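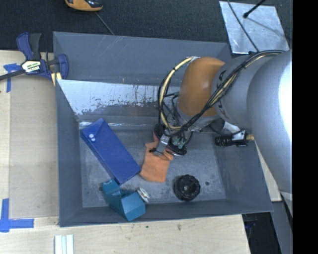
옅은 색 나무 상판 위 회색 금속 통, 그리고 로봇 팔

렐테티(Leltetti) 소개

안녕하세요, 렐테티 제본학교의 뤼시 르클레르예요. 홈페이지를 새로 고치면서 소개 글을 누가 쓸지 한참 서로 미루다가 결국 제가 맡았습니다. 예전 소개 글은 딱 세 줄이었는데 그중 한 줄이 팩스 번호였어요. 그래서 이번에는 좀 길게 써 보려고 합니다. 급하신 분은 맨 아래 수업 안내로 바로 내려가셔도 돼요!

렐테티는 손으로 책을 묶는 법을 가르치는 작은 학교입니다. 2000년에 문을 열었고요, 처음에는 학교라는 말을 붙이기도 민망했습니다. 저는 그때 마르샹(Marchand)이라는 제본소에서 일하고 있었는데, 퇴근하고 나서 동네 사람들한테 실로 책 묶는 법을 알려 주던 게 시작이었거든요. 제본소에서 남은 종이를 얻어다가 공책을 만들었어요. 종이 결도 안 맞고 표지는 휘고, 지금 꺼내 보면 참 못생겼습니다. 그래도 저는 그 공책들을 아직 안 버렸어요. 교실 책장 맨 아래 칸에 꽂혀 있으니 오시면 구경하세요.

이름 뜻을 물어보시는 분이 많은데 별 뜻이 없습니다. 간판 집에 전화로 이름을 불러 드렸는데 전혀 다르게 적혀 왔고, 그게 보면 볼수록 마음에 들어서 그냥 걸었어요. 원래 이름은 비밀입니다. (솔직히 지금 이름이 훨씬 나아요.)

지금 가르치는 사람은 모두 네 명이에요.

저는 기초반과 서양식 양장 제본을 맡고 있습니다. 말이 많아요. 풀 바르는 동안은 조용히 하려고 노력합니다.

자일송 바스토스 선생님은 가죽을 다룹니다. 가죽을 얇게 깎는 과정을 피할이라고 하는데, 초보자들이 제일 무서워하는 부분이에요. 칼이 조금만 서도 가죽에 구멍이 나니까요. 자일송 선생님 수업에서는 첫 시간 내내 칼만 갑니다. 수강생들이 처음에는 가죽은 언제 만지냐고 투덜거리다가, 두 번째 시간에 칼이 쓱 나가는 걸 느끼고 나면 집에 있는 부엌칼까지 들고 와요. 부엌칼은 쉬는 시간에만 갈아 주세요.

오드리안 매키넌 선생님은 마블링 종이와 풀 그림 종이를 가르칩니다. 물 위에 물감을 띄워서 무늬를 만드는 그 종이 맞아요. 습도에 따라 물감이 퍼지는 정도가 달라져서 장마철인 7월에는 마블링 수업을 열지 않습니다. 한 해 억지로 열어 봤는데 다들 회색 종이만 잔뜩 들고 돌아가셨어요. 그때 오셨던 분들께는 다음 해에 다시 자리를 내드렸고, 그중 한 분은 아직도 다니십니다.

하르시 사치데바 선생님은 수선 담당이에요. 등이 떨어진 사전, 낱장이 된 요리책, 할머니가 쓰시던 성경 같은 것들을 고칩니다. 하르시 선생님은 되도록 적게 고치자는 쪽이고 저는 이왕이면 튼튼하게 고치자는 쪽이라 둘이 자주 다툽니다. 점심 먹으면서도 다투고요. 수선반에 들어오시면 두 가지 의견을 다 듣게 되실 텐데, 결정은 책 주인이 하시면 됩니다.

수업 이야기를 좀 할게요. 저희는 한 반에 열네 명, 14명 넘게는 받지 않습니다. 한번 늘려 볼까 싶어 책상을 더 들여놨다가 통로가 막혀서 다들 옆으로 걸어 다녔어요. 프레스도 모자랐고요. 책은 풀칠한 다음에 눌러 두는 시간이 길어서, 프레스가 없으면 그날 수업은 사실상 끝입니다. 그래서 책상은 다시 뺐고, 그 자리에 종이 서랍장을 놓았습니다.

기초반에서는 실 제본 공책부터 시작해요. 종이를 접고, 구멍을 뚫고, 밀랍 먹인 실로 꿰맵니다. 처음 만드는 책은 본문 200쪽짜리 공책이에요. 더 얇게 하면 쉽지 않냐고들 하시는데, 너무 얇으면 책등이 안 나와서 등을 둥글리는 연습을 할 수가 없어요. 망치로 책등을 톡톡 두드려서 둥글게 만드는 순간을 다들 좋아하십니다. 저도 이 일을 그렇게 오래 했는데 그 소리가 제일 좋아요.

다음은 면지와 머리띠입니다. 머리띠는 책등 위아래에 색실로 감아 넣는 작은 장식인데요, 보통 여기서 고비가 옵니다. 실 두 가닥을 번갈아 감는 게 전부라고 말씀드리면 다들 웃으시고, 삼십 분 뒤에는 교실이 아주 조용해져요. 못 끝내신 분은 집에 가져가서 하셔도 되고, 다음 시간에 일찍 와서 하셔도 됩니다. 문은 수업 한 시간 전부터 열려 있어요.

종이는 트랄트포르트(Traltport)에서 받아 씁니다. 결 방향을 꼭 맞춰서 재단해 주는 곳이라 오래 거래하고 있어요. 천은 한동안 이것저것 써 보다가 요즘은 기르쿰(Girkum) 제본천으로 정착했습니다. 색이 많지는 않은데 풀이 배어 나오지 않아서 초보자한테 좋더라고요. 겨자색은 늘 제일 먼저 떨어지니 꼭 겨자색을 쓰고 싶으시면 미리 말씀해 주세요. 따로 빼 둘게요.

아, 재커리 아르세노 씨 이야기를 빼먹을 뻔했네요. 가르치지는 않지만 등록, 재료 주문, 전화, 난로까지 전부 재커리 씨가 합니다. 수강 신청 메일에 답장하는 사람도 재커리 씨예요. 답이 짧다고 놀라지 마세요. 저한테 보내는 메일은 더 짧습니다.

자주 듣는 질문도 몇 가지 적어 둘게요.

손재주가 없어도 되나요? 네, 괜찮습니다. 자를 대고 선을 그을 수 있으면 시작할 수 있어요. 저도 바느질은 영 못해서 단추가 떨어지면 언니한테 가져갑니다.

도구를 사 가야 하나요? 기초반은 그냥 오시면 돼요. 본폴더, 송곳, 바늘, 칼 모두 교실 것을 쓰시면 됩니다. 계속하실 생각이 들면 본폴더부터 하나 장만하시길 권해요. 손에 익은 게 있으면 종이 접는 맛이 다르답니다.

아이와 함께 들을 수 있나요? 칼을 많이 쓰는 수업이라 어른만 받고 있습니다. 방학 때 아이들과 하는 접지책 교실을 따로 여니까 그쪽을 봐 주세요.

책 수선만 맡길 수도 있나요? 맡길 수는 있는데 오래 걸려요. 수업이 먼저라 수선은 틈틈이 합니다. 급한 책이면 처음부터 안 된다고 말씀드릴게요.

수업 안내

기초반은 저녁반과 오전반이 있고 내용은 같습니다. 가죽반과 수선반은 기초반을 마친 분, 또는 다른 데서 실 제본을 해 보신 분이 들으실 수 있어요. 마블링반은 누구나 들을 수 있고, 버려도 되는 옷을 입고 오셔야 합니다. 앞치마를 드려도 소매에는 꼭 묻더라고요.

구경만 하러 오셔도 됩니다. 오기 전에 전화 한 통만 주세요. 풀칠하는 중이면 전화를 늦게 받을 수 있으니 조금 오래 울려 주시고요!

2016년 1월 24일
뤼시 르클레르 드림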